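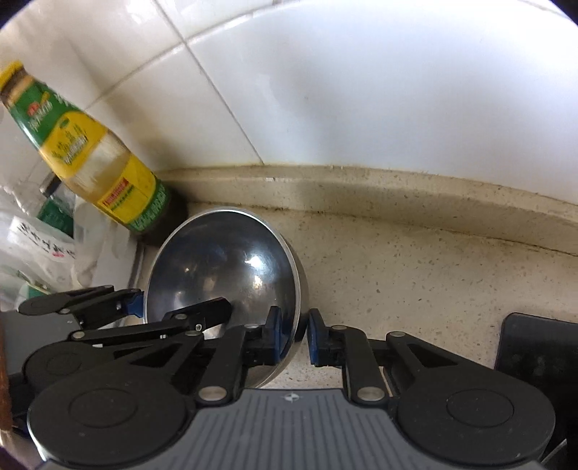 ## 3.2 Kitchen Surfaces and Household Water Use

**Figure 2.** A stainless steel bowl on a speckled beige stone countertop, with white wall tile behind.

Water use at the kitchen sink was recorded in 80 households in the towns of Gutell and Hotau. Each household kept a paper log through June, noting the task, the vessel used and whether the tap was left running. Meter readings were taken at the start and end of the month. Two households moved away before the second reading and were dropped from the totals, though their logs were kept for the analysis of tasks.

We grouped the kitchens by counter material (stone, tile, laminate or wood), as earlier work in the Tarigan valley had reported that people with stone counters wiped them down more often. Counters of the type in Figure 2 were placed in the stone group whatever their color or finish. Wall covering was noted on the same form but was not used to form groups.

The logs did not support the Tarigan result. Wiping was reported at similar rates in all four groups, and the small differences between them did not hold once household size was taken into account. What did matter was the use of a bowl or basin for washing vegetables. Households that filled a vessel first used less water for this task than those that rinsed under the tap, and the gap was wider in Hotau, where water pressure is higher.

Nineteen households reported both habits, often on the same day. Most of their entries describe a filled bowl for leafy greens and a running tap for roots. We treated these homes as a separate group — adding them to either side would have hidden the pattern.

Bowl size was harder to compare. The log asked for capacity in quarts, but many people wrote "large" or "the mixing bowl" instead. These entries were coded with the Flullitz vessel scale, which sorts kitchen containers by their usual household names. The scale has no separate class for metal bowls, so metal, glass and plastic were combined in Table 4. Dishwashing is treated in Section 3.3.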